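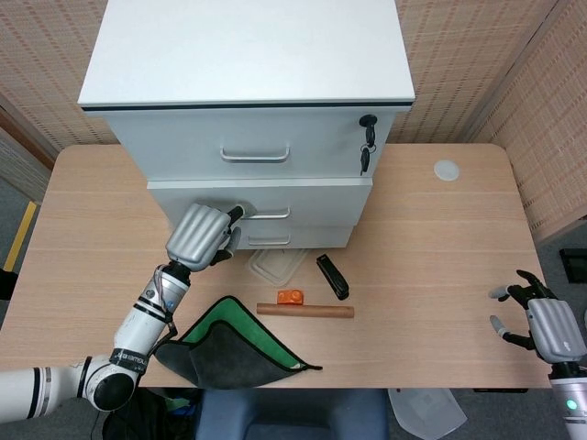
搜索 请输入关键字 高级搜索

钥匙到底放哪儿?搬进新办公间以后全家(全公司)找钥匙的血泪史
2018年1月28日 楼主:半块橡皮

先交代背景。我们是个四口人的小工作室,做手工信纸和贺卡的,名字叫 Cutetti,去年八月从原来的地方搬到 Carnside 那栋楼的二层。搬家的时候东西一多,钥匙也跟着多起来了:大门的、信箱的、仓库的、放票据那个抽屉的,还有两把到现在我也不知道是开什么的,但谁都不敢扔。

上礼拜为了找仓库钥匙,我跟我妹在屋里翻了整整一个下午,客户在楼下等着提货,最后在我冬天那件大衣的内兜里摸出来了。我妹当时那个眼神,你们自己体会吧。

所以想问问大家,家里或者单位的小钥匙都怎么管?挂墙上?放碗里?还是就插在锁上不拔?我妹主张最后一种,她说反正抽屉里又没有金条。我觉得那还装锁干吗呀!我们俩为这个已经吵了三回了。

——————

2楼 慢车到站
我站你妹妹。我家书桌抽屉的钥匙插了八年,从来没丢过,别的钥匙倒是丢了一堆。你想想,一个抽屉里放的是订书钉和旧发票,锁上给谁看?钥匙待在锁上,就等于有了固定的家。

——————

3楼 栗子壳
楼上的我不同意啊。插着不拔有个很实际的毛病:会刮人。我以前那个柜子就在过道边上,钥匙支棱在外面,我一条新裙子从那儿走过去,刺啦一声。后来还有一次我拿屁股顶抽屉(手里端着汤,别笑),把钥匙顶弯了,再拔出来就断了半截在里面。找师傅来弄,收了我242块,那个柜子买的时候都没觉得有多贵。

——————

4楼 半块橡皮(楼主)
242!!我要把这条截图给我妹看。
不过她肯定说,那你别拿屁股顶不就完了。

——————

5楼 Kumiko Hosoda
大家好,我平时只看不说话,这个话题实在忍不住。我在 Bickerstaff 图书室管过几年柜子,读者存包那种小柜加上办公室的文件柜,登记本上编到541号。说说我们那时候的土办法吧。

一把用,一把备,两把绝对不能串在同一个圈上。很多柜子买来的时候两把钥匙就是拴在一起的,大家图省事就一直那么用,结果一丢丢一对,备用的意义就没有了。所以柜子到手第一件事,先拆圈。

备用那把,贴一张小布条写编号,别写“财务抽屉”这种字,写编号就行,对照表另外放。

另外很多锁面上或者钥匙柄上刻着一个小号码,趁钥匙还在的时候抄下来。我自己家的铁皮箱刻的是1731,后来钥匙真丢了,我拿着这个号去配,老板翻了翻就给我找出来一把。当然不是每家都能这么配,要看锁。

——————

6楼 慢车到站
拆圈这一条我服。我刚去看了一眼,我那八年的钥匙,备用的就吊在它自己下面……

——————

7楼 豆腐要老的
哈哈哈哈六楼。我也是,两把一起晃荡着,还觉得自己挺有条理。

我说个不一样的思路:减锁。我前年收拾屋子,把带锁的东西统统过了一遍,问自己半年里有没有真的锁过。没有的,就把钥匙拔下来装进一个信封,写上“书桌”“床头柜”,统一塞进鞋盒,锁就让它开着。现在我身上只有三把钥匙,出门轻得像没带东西一样,特别爽。

——————

8楼 栗子壳
减锁我赞成,但有小孩的家庭不行啊。我家老二两岁半,有一阵子最喜欢的游戏就是给钥匙搬家。有一把是在米桶里找着的,还有一把至今下落不明,我怀疑是冲走了。小孩在的话千万别插锁上,那么亮晶晶一个东西,正好在他够得着的高度。

——————

9楼 老周不老
挂墙上。别折腾了,挂墙上。
进门右手边钉一块板,一排钩子,回家先挂钥匙再换鞋。我老婆给每个钩子下面贴了字,我嫌丑,撕过一次,第二天就挂错了车钥匙,迟到。现在字又贴回去了。

——————

10楼 半块橡皮(楼主)
挂板我们也试过!问题是四个人四种脾气,有一个同事(不点名)永远是“我就用一下马上还”,然后钥匙跟着她坐地铁回家了。请问老周,你家挂板能治这种人吗?

——————

11楼 老周不老
治不了。给她的那把拴个大东西。我们以前单位厕所钥匙拴的是一只木头勺子,没人能揣兜里带走。

——————

12楼 慢车到站
木勺可以的!我大学琴房那把拴的是一截拖把杆。

顺便问一句五楼,那种插久了有点涩的锁怎么弄?我这个转起来咯吱咯吱的,想滴点菜油。

——————

13楼 Kumiko Hosoda
千万别滴菜油!刚滴完是顺了,过一阵子粘灰,比原来还涩。用铅笔芯,软一点的,刮点粉抹在钥匙齿上,插进去来回转几下,再拔出来擦掉,重复两三遍。我们以前一到换季就这么弄一轮,手指头都是黑的。

——————

14楼 豆腐要老的
有人用过那种贴在钥匙上、手机一按就会叫的小东西吗?我同事买了 Histelura 那款,说好用,就是一套下来将近2000,我听完默默喝了口水。

——————

15楼 栗子壳
这个价我宁可再断八次钥匙。

——————

16楼 老周不老
会叫的东西也得有电。我岳父那个叫了一个月就哑了,他也不知道换电池,后来找钥匙之前还得先找说明书。

——————

17楼 半块橡皮(楼主)
回来汇报!昨晚跟我妹谈判的结果:
票据抽屉的钥匙拔下来,归我管,放固定的铁盒里。
其他抽屉听她的,插着就插着,但是两把必须拆开,备用的贴布条写号(谢谢 Kumiko!)。
仓库钥匙拴勺子。工作室没有木勺,先拴了一卷用剩的胶带芯,那位同事的表情很复杂。
那两把不明身份的钥匙还是没人敢扔,先放信封里了。

我妹还让我转告三楼,端汤的时候请叫人帮忙开抽屉。

——————

18楼 栗子壳
收到,替我谢谢她,并且告诉她我家没人可叫。

——————

19楼 慢车到站
我不改,我还是插着。不过圈拆了,指甲劈了一个。你们拆圈都用什么工具啊?

——————

20楼 豆腐要老的
拿硬币边撬开一点,再塞个回形针进去就能转出来。别用牙!

联系我们 | 版权所有 转载请注明出处 | 返回顶部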